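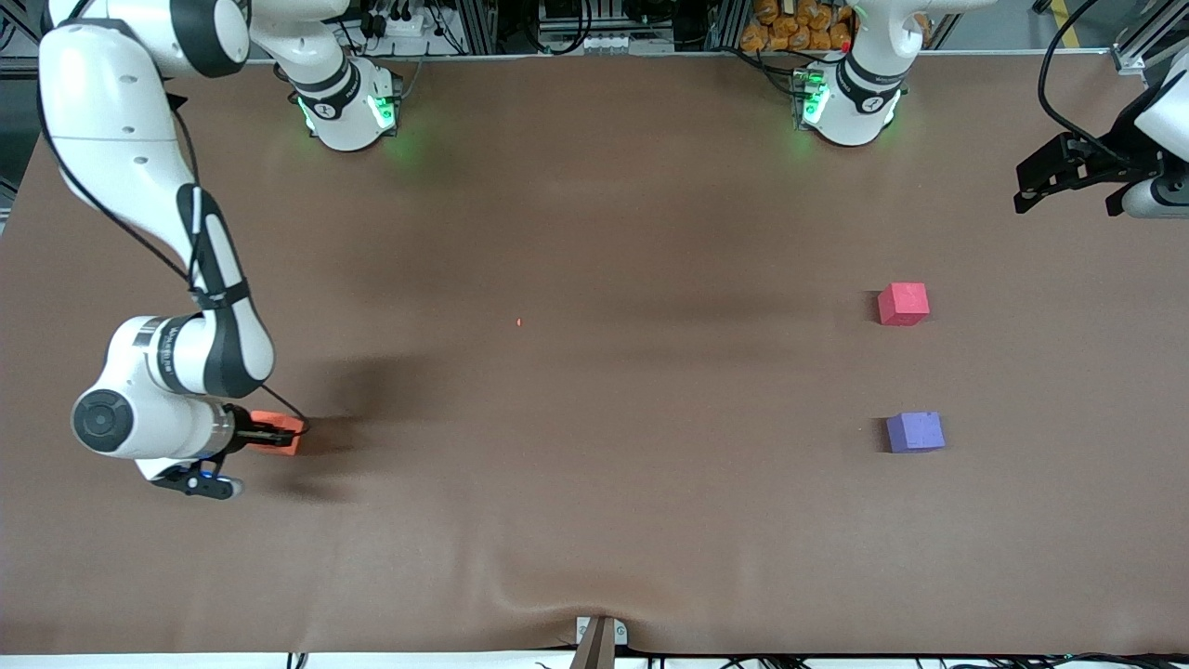
August
From the Grallier Play Library newsletter

The block shelf is open again

After most of the summer in boxes, our colored blocks are back on the low shelf by the window, and I can't tell you how glad I am to see them there. I had missed the clatter! Blocks are the oldest part of our collection and still the part that families ask for first, even with the train tables and the big marble run sitting right beside them.

We used the quiet weeks to go through every single piece, which is a job I had been putting off for longer than I care to admit. The final count came to 1,641 blocks, and that includes a good number of cubes that had wandered into the puzzle cupboard and one that was living in the teapot of the tea set. Chipped pieces have been sanded and put back. The ones with real splits have gone to the craft bin, where I hope somebody will print with them or glue them into something grand.

The other big change is color. We used to keep everything together in two deep tubs, and the children at the bottom of the pecking order ended up with whatever was left. Now the orange, pinkish-red and purple cubes each have their own tray, along with the plain ones, and a tray holds enough for a small group to share. If you are helping at pack-up time, please don't fret over getting every last shade in the right place. The purples fade a little over the years, and a few of the older reds have gone quite pink.

While I'm on the subject, may I put in a word for brown paper? We cover the tables with a plain sheet of it for block mornings, and I have come to like it much better than the patterned cloths we used before. The colors show up beautifully, small hands can draw roads and rivers straight onto it between the buildings, and at the end of the morning it can go home with whoever drew the best river. It does crease, and a cube set down on a fold will lean, but the children seem to enjoy that as much as anything (leaning towers have become quite a fashion with the fours and fives). A roll from the Gasden stationery counter lasts us a good long while.

Block sets can be borrowed for 2 weeks at a time, and you may take up to 12 extra cubes from the open trays if you're in the middle of something large. Please bring them back in the cloth bag, with the drawstring pulled tight, and let us know if any have been chewed. We don't mind, we just like to wash those separately.

Block mornings start at 10:00, and you are welcome to stay and build too.

Recent items
New puzzles from the Skenau swap
Marble run: missing pieces found
How to join the play library
Story corner gets a new rug

Last updated: August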